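Chapter 6
Scoring a Bout: Rounds, Criteria and Close Decisions

When a bout reaches its scheduled end without a knockout, submission or stoppage, the result passes to the judges. Their cards are the only record that counts. This chapter covers how a round is scored, how the round scores combine into a decision, and where judges working from the same criteria come to differ. Fouls and point deductions are introduced briefly and taken up again in Chapter 7.

6.1 The round as the unit of scoring

Each round is scored separately. A judge who gave the first round to one fighter begins the second with no memory of it, at least in principle. Scores are written down at the end of the round and handed in before the next one starts, and they may not be changed afterward.

Under the ten-point must system, the winner of the round receives ten points and the loser nine or fewer. A score of 10-9 is used when one fighter wins the round by any margin short of a clear and damaging one. A score of 10-8 is used when the margin is large. An even round, 10-10, is permitted but rare, and most judges are trained to find a winner if there is one to be found.

It follows that a narrow round and a fairly one-sided round may carry the same score. A fighter can lose two rounds by a hair, win the third with ease, and lose the bout 29-28. Students often regard this as a fault in the arithmetic. It is a property of any system that awards rounds first and adds them up second.

6.2 Criteria in order

The criteria are applied in sequence. Effective striking and grappling come first. A strike is effective according to its result on the opponent, and a takedown according to what is done with it. A fighter who lands 20 light jabs has not necessarily outscored one who lands two heavy right hands.

Aggression is considered only if the first criterion is level. Moving forward has no value in itself if the fighter is being hit on the way in. Control of the fighting area comes last and decides very few rounds.

The training bout between Song and Yook, used throughout this chapter, illustrates the order. Ah-rin Song held the center of the cage for most of the second round. Ok-hee Yook circled, landed the harder strikes and defended both takedowns. All three judges gave the round to Yook. Song's control was real, but it was never reached.

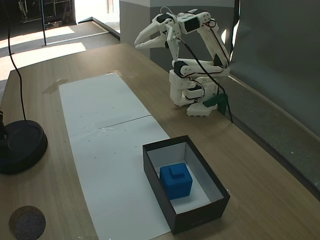
Fig. 6.1. Robotic arm with two-fingered gripper, tabletop mounting.

6.3 Types of decision

A decision is unanimous when all three judges favor the same fighter, split when two favor one fighter and the third favors the other, and majority when two favor one fighter and the third scores a draw. The margins on the cards do not affect the type. Three cards of 29-28 for the same fighter produce a unanimous decision, even if the judges gave that fighter different rounds.

A point deducted for a foul is subtracted from the round in which the foul occurred. A fighter who wins a round 10-9 and loses a point in it leaves the round level at 9-9.

6.4 Sources of disagreement

Judges sit on different sides of the cage and do not see the same exchanges. In the Winetti method, trainee judges score 40 recorded rounds from one angle and then score the same rounds from a second angle. Han-gyeol Um, who revised the method, recommends that trainees write a one-line reason beside every score before the two sets are compared. Crowd noise is a second source, and the recordings are played without sound for that reason.

The exercises in Section 6.5 use blank cards. Complete all of them before turning to the model scores.

Last updated: 2023-09-12

Comments

Si-eun Hwang: In 6.3, does the 9-9 round still count as won for the tally in the exercises? My card for exercise 4 only works if it doesn't.

Eun-ji Shim: Just add up the points. There is no separate tally of rounds.

Si-eun Hwang: Got it, thanks. The totals match now.

brokis_gym: Would like more on 10-8 rounds. Our beginners give them far too easily.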